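Ticket 1615
Product: Brorkix belt drive pressure washer, electric start
Site: Tellville wash bay
Status: Closed
Subject: Pressure surges at the gun, then drops off after a few minutes

Reported problem
Unit starts fine on the key and builds pressure. After a few minutes of spraying, the gun starts to pulse. Pressure gauge swings up and down and the engine note changes with it. If the trigger is held open it settles at a low reading and stays there. Customer uses it on floor mats, trailers and painted metal bins. No change in nozzle, hose or detergent before the trouble began. Customer had already replaced the nozzle with a new one of the same size and saw no difference.

First reply
Please check these before we send parts:

Inlet filter. Shut off the water, unscrew the clear bowl and rinse the screen.
Supply flow. Disconnect the garden hose from the washer and time how long it takes to fill a five-gallon bucket. Anything over 60 seconds is too slow for this pump.
Supply hose. It should be 3/4 inch and no longer than 40 feet. Look for kinks and flattened spots near the reel.
Belt. With the engine off and the key out, take off the guard and look for glazing or black dust.

Customer update, Thursday, 8 a.m.
Filter had some grit, cleaned it. Bucket filled in 52 seconds. Hose is 3/4 inch, 40 feet, no kinks. Belt looks good and is tight. Still pulses. Started the washer cold and it ran well for the first bin, then went back to surging on the second.

Second reply
Flow is inside the limit but close to it. Since it runs well at first and then gets worse, the next suspects are air getting in on the suction side and a sticking unloader valve. Put a little dish soap on the inlet fittings with the washer running. If the pump is pulling air, the soap will be drawn into the joint instead of sitting on it. Replace the washer in the garden hose coupling even if it looks all right.

Customer also asked if the pulsing could be the cause of paint lifting on metal bins. A surging unloader does give short spikes above the set pressure, but paint that is already loose will come off at normal pressure too. Use the 40 degree tip on painted surfaces and stay at least 18 inches back.

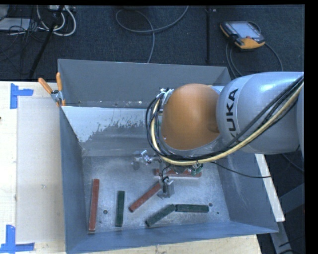 Gray metal bin with flaking on the sloped panel.

Customer update
Soap test done. Soap pulled in at the swivel on the inlet side. Changed the rubber washer and put new tape on the threaded fitting behind it. Pulsing is less but not gone. Gauge still drops when the trigger is released and pulled again several times in a row.

Third reply
That is the unloader. Sending seal kit 1161 from the Iltdale warehouse. Steps:

Turn the engine off, shut off the water, and squeeze the trigger until nothing comes out.
Mark the position of the adjusting knob with a paint pen, then count the turns as you back it off. Write the number down.
Remove the spring and piston. Check the piston for scoring. If you can feel a groove with a fingernail, stop and tell us, as the kit will not fix it.
Fit the new O-rings with a light coat of silicone grease. Do not use petroleum grease.
Put the piston and spring back and return the knob to the mark using the same number of turns.

Customer update
Kit fitted. Piston was smooth, no grooves. One of the old O-rings was flat on one side and had a nick in it. Ran the washer for 40 minutes with plenty of trigger on and off. Gauge holds steady. No pulsing.

Resolution
Two faults: air leak at the inlet swivel and a worn O-ring in the unloader. Customer advised to clean the inlet screen weekly and to avoid leaving the engine running with the trigger closed for more than two minutes. The Lau hose reel on site was not part of the problem. Seal kit covered under warranty, no charge.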